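About us

Curkton checks whether robot work is done the way the paperwork says it is. We are a small firm in Wudbridge. We write working rules for people who run robot arms near other people, and we go and look at whether anyone follows them. Most of our clients come to us after they have already paid for a set of rules from somebody else.

We should say early on that we are not great believers in rules. We have read too many of them. A binder of 90 pages is usually a sign that the person who wrote it was worried about being blamed, and the person who has to work beside the arm has read the first two. We would sooner see one sheet of paper with grubby corners.

How we started

Mylene Policarpio and Demetrius Thibodeaux used to work for a company that sold safety audits by the day. They were sent to sites with a list of 700 questions, and every one had to be answered yes, no or not applicable. Demetrius still has a copy. Question 26 asks whether "all relevant persons have been made aware of all relevant matters". The site always ticked yes. So did he, for the first year, and he doesn't mind saying so.

They left in April with one client, Villanueva, which handles returned clothing and was trying out robot arms for sorting and folding. Villanueva had a certificate on the wall and three different ideas among the staff of what the stop button did. That was the first job. The report ran to four pages and one of them was a drawing of the room.

What we do

We visit. We ask to see the work on an ordinary day, with the ordinary people, and we stay long enough for everyone to get bored of us. Then we write down what happens, compare it with what is supposed to happen, and talk about the gap. Sometimes the rule is right and people have drifted away from it. Quite often the rule is daft and people have sensibly ignored it, in which case we say the rule should go.

We also write rules from scratch, mostly for small workshops, teaching labs and trial projects where arms handle everyday things. Clothes, belts, bags, kitchen stuff. Soft and floppy items get very little space in the guidance we are sent to review, which tends to assume a tidy metal part that stays where it was put. A strap doesn't. It swings, it catches, and the far end of it can be a good way from the fingers that are holding it. If your risk assessment only draws a circle round the gripper, we will ask you to draw it again.

What we don't do

We don't issue certificates. We are asked for one nearly every month and the answer has not changed. A certificate tells you that somebody was satisfied on the day they came, and the day they came is the least typical day of the year.

We don't sell equipment, take a fee from anyone who does, or recommend makes of arm. We don't give talks called "Building a Culture of Safety". We were asked to once, and Mylene's reply is kept in a drawer.

We also don't accept "collaborative" as an answer to anything. It is a word on a brochure. An arm with that word on its brochure can be perfectly all right or quite nasty depending on what it holds, how fast it goes and who is sitting next to it, and those are the three things we want to hear about.

The people

Mylene Policarpio does most of the site visits and all of the arguing with insurers.

Demetrius Thibodeaux writes the reports. He takes out every "should" that nobody is going to check.

Gonzalo Salcedo came from Ludik, where he set up arms and taught people to run them. He has pressed more stop buttons than the rest of us put together, and he is the one who will ask yours to be pressed while he watches.

Yhon Villca looks after training. His course lasts 40 minutes. Clients ask for a longer one and he asks them which part they would like him to pad.

Rules we do believe in

There are a few. They are dull and we have not found a way to make them exciting.

Agree where the arm can reach, with whatever it is holding, and treat the whole of that space as the arm's while it is switched on. Mark it on the table if you can. Tape is cheap, though it does wear off, and someone has to own the job of putting it back.

Know who is in charge of the arm at any moment. One person, by name. "The team" can't press a button.
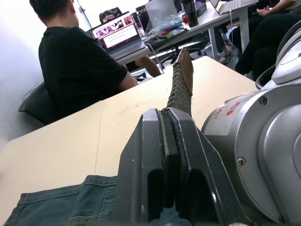 Have a view about chairs. We mean this seriously. Plenty of guidance is written as if people only ever stand, walk up, do something and walk away. In real rooms they sit, often for hours and often with their back to the machine, because that is where the desk happened to fit. We don't say it can never be done. We say somebody must have decided it, with the reach and the speed in front of them, and written down who agreed. If the honest answer is that the furniture was already there, start again.

Keep bags, cables and drinks off the arm's table. Fine on the next one — as long as the next one is out of reach.

Write marks that other people can read. Arms and fixtures collect notes in pen over the years, and we have stood in front of a good many with three grown adults who couldn't agree what the note meant. If it matters, put it on a printed label. If it doesn't, clean it off.

Look at the grip pads before work begins. A worn pad holds well enough until it doesn't, and no amount of paperwork will tell you which morning that is.

Finally, throw out one rule for every rule you add. Clients resist this more than anything else on the list. Maximiliano Lorente, who runs the floor at Villanueva, held out for a year and then got rid of eleven in an afternoon. He says he can't remember what most of them were.

Do our own rules work?

We think they help. We can't prove it, and we would be wary of any firm in this line that says it can. Accidents with small arms are rare enough that a site can do everything badly for years and have a spotless record. What we can measure is whether people know the rules and keep to them when they think we have gone to lunch, so that is what we measure, and it goes in the report whether it flatters us or not.

If one of our rules is being ignored on your site, tell us. We would like to know whether it is your people or the rule.

Working with us

Write to us at the Wudbridge office and say what the arm does, what it picks up and who sits or stands near it. A rough sketch of the room is more use to us than your policy. The first conversation is free, and a fair number of them end with us saying you don't need us.

Page last changed October 29, 2026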